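Norkau Hand-Held Gripper Pair

Product no. 2813

The Norkau is a pair of hand-held grippers for teaching manipulation tasks to a robot. The operator takes one gripper in each hand and does the job in the normal way, for example folding a towel or putting cups on a tray. The recorded movement is later used to train the arms of a mobile robot. Fonent supplies the pair ready for use, with charger and carrying case.

What is included

Two grippers, left and right
One charger with two cables
One carrying case
Spare finger tips, one set
Printed quick guide in English

Technical data

Weight of each gripper: 253 g without cable
Charging cycles of the battery: 1000
Housing: white, with black fingers
Status light: green LED on each housing
Warranty: 25 months from the delivery

See it at work

Before you order, you are welcome to visit our demonstration hall in Plurngate. We show the grippers in the same hall where our engineers work every day, so please expect some noise and cables on the floor. A visit takes some two hours. First we explain the recording software, then every guest can try the pair at a table with cloth and small household objects. It is useful if you bring an object from your own production — we like to see what our customers really need to pick up.
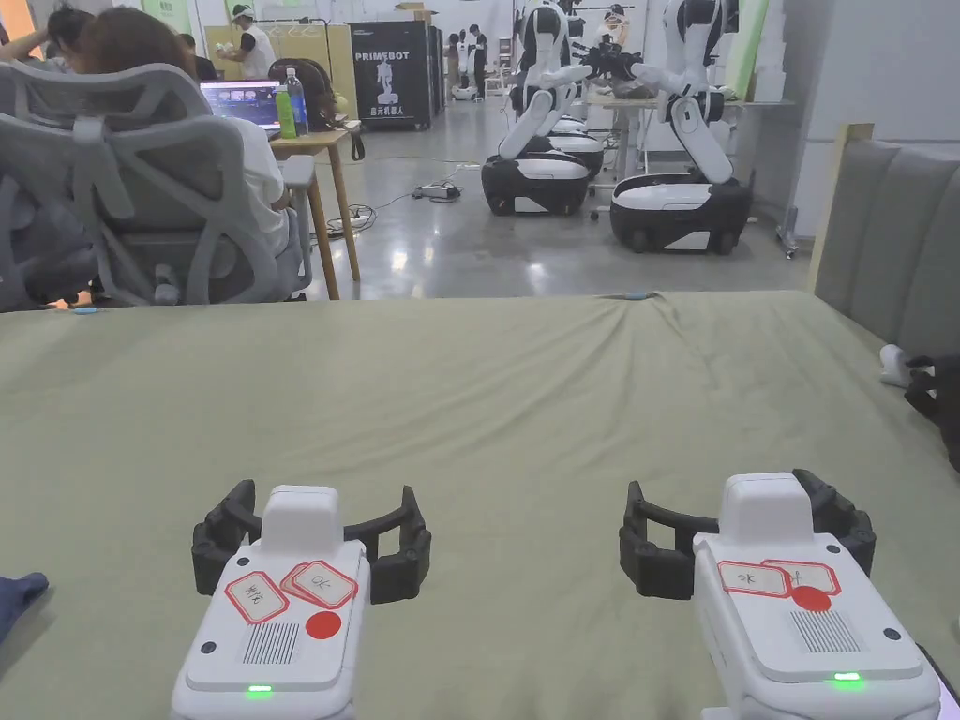

Booking a visit

Please write to us by the contact form and tell us the number of guests and your field of work. Groups from schools are also welcome, but for them we need a longer notice. Closed shoes are required in the hall. The next open day, where no booking is necessary, will be in May.

Ordering and delivery

The pair is in stock. A single gripper can be ordered only as a replacement part. Customers who already use the Somboon recording software can connect the Norkau without a new license — only an update is needed, and you find it on the download page. For older versions of Somboon please ask our support first.

Prices on request. Page updated 2/1/25.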